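Skundside Opens Larger Workshop Space in January

Skundside is pleased to announce the opening of its new workshop space in January. The space has 611 square meters and 22 workbenches, and it will be shared by small firms that make, pack and repair household goods.

The first tenants are Kurix, a maker of storage boxes, and Muñoz, a family firm known for its kitchen shelves. Kimier will supply the benches and the lighting. Each tenant receives a locked cabinet and a place at the common packing table.

"We were waiting for this space for a long time," the company said. "Our old rooms had become too small already in the first year."
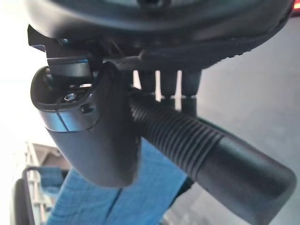
The workshop will be open every day from 7 a.m. Some 200 guests are expected at the opening, and 88 places are still free. Firms that wish to rent a bench can write to the Skundside office.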